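Getting a Room Ready for a Laundry Robot: Tips After Trying the Trunow Home Kit

Posted 2025-08-11 in Laundry and Linens

Trunow rents its home kit by the month now, and several readers wrote in to ask whether it is worth having and what you need to do to a room before it comes. I had the rental from March, long enough to get over the novelty and find out what helps. Most of the tips below cost nothing. A few are good practice in any laundry corner, robot or no robot.

What you get

The kit is a standing robot with two arms and hands, a power lead, a charger for the spare pack, a roll of floor tape and a setup booklet. Delivery and the first setup visit are included. The visit took most of a morning at my place. The fitter walked the robot through the room, had me show where the dirty clothes go and where the clean ones end up, and saved that as a routine. You can save 13 routines on the basic plan. I have never used more than three.

Clear the floor first

Pick up rugs, bath mats and anything with a fringe. Small rugs slide, and a robot foot does not correct for that the way yours does. Bare wood, tile and vinyl all work. If you can't give up the rug, roll it and stand it in a corner on wash days.

Shoes, phone chargers and pet toys should go in a drawer or a lidded box. I keep a box by the door and do one sweep of the room before I start.

Mark the spots

Decide where the robot should stand for each job and mark it on the floor. The booklet tells you to use the tape. On a finished wood floor, tape left down for months can pull the finish when it comes up, so change it every few weeks or use something you have tested under the bed first. Washable marker came off my sealed floor with a damp cloth and a drop of dish soap. It did not come off an unsealed threshold strip, and I had to sand that.

Write a word next to each mark. It sounds fussy, but after you move the furniture to clean you will want to know which mark was for the washer and which was for the basket.

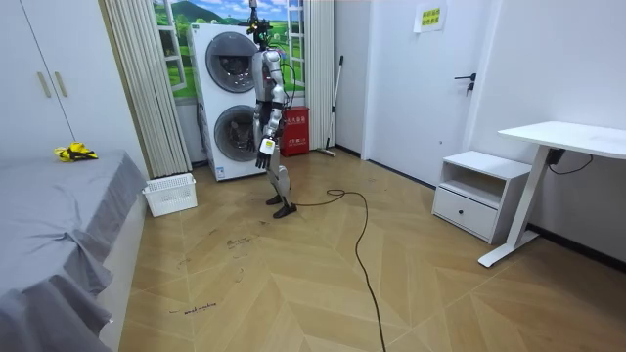
Leave enough room for doors to swing. A front-loading door needs its full arc, plus space for the robot to stand to one side of it. Open the door all the way, put your mark just past the edge, and then move it back by the width of your hand. With a stacked pair you have to try this with both doors. The upper one is where I had the most trouble, as the routine had been saved with the robot a little too close and the elbow had no place to go.

Mind the cable

You can run the kit on its pack or on the lead. On the lead it will go all day, but then you have a cable on the floor. Lay it so it comes away from the robot on the side opposite the washer, and take the loops out before you start. A loop near the feet is the first thing to fix. Cable covers from the hardware store are fine along a wall and a nuisance in the middle of a room.

Desk and lamp cords count too. Clip them up under the tabletop. Adhesive clips hold well on a painted surface if you wipe it with rubbing alcohol and let it dry.

Choose the right basket

This made more difference than anything else I changed. A rigid plastic basket with straight sides is best. Soft fabric hampers fold in when a hand pushes against them, and wicker snags. Keep it on the floor in the same place every time, and don't fill it past the rim. I bought mine at Flillia for less than a bag of detergent pods. Any stiff one will do.

Holes in the sides are good for the clothes as well. Damp towels in a closed hamper get that sour smell overnight. If yours already have it, wash them hot with a cup of white vinegar and no softener, then dry them all the way through.

Sort before, not during

The kit does not sort well. It can move a load from the basket to the drum, and it will take a dry load back out, but it treats a red sock like any other sock. Sort by hand the night before. Close zippers, tie drawstrings and turn out pockets. Bras and anything with hooks should be in a mesh bag, and the bag should be a bright color so it shows up against the drum.

Fitted sheets are the worst item for it – they swallow pillowcases and come out as a ball. Wash them in a separate load and take them out yourself.

Light

Keep the room bright and the same on each run. Low sun through a window gave me more failed pickups than I expected. Draw the curtains and use the ceiling light. If your curtains reach the floor, tie them back a little so the hem stays clear of the feet.

Keep exits and safety gear clear

Never park the robot in front of a door, a fire extinguisher or a hose cabinet. The same goes for brooms and mops, which fall over when they are nudged. Hang them on a hook. Know where the stop button is, and make sure everyone in the house does too. Children and pets stay out of the room while it is running.

Cleaning it

Wipe the hands with a barely damp microfiber cloth after each wash day. Lint collects in the finger joints, and a soft dry paintbrush gets it out. Don't use spray cleaners or compressed air near the sensors. Liquid detergent on the fingers makes them slick, so I still pour the soap myself.

Is it worth renting?

For one person with two loads a week, no. You will spend longer getting the room ready than you would on the wash. For someone who has trouble bending or lifting, I would say try it for a month, and ask for the setup visit early in the day so there is time to redo a routine. Setup was good and the phone line was slow – two days for an answer about the upper door.

The Chaturvedi rental is cheaper, but at the time of writing it does not include setup, and the Pulcombe store that carries it could not tell me if it handles stacked machines. If you have one at home with a stacked pair, leave a comment with the model of your washer.

Filed under: laundry, small rooms, floor care, rentals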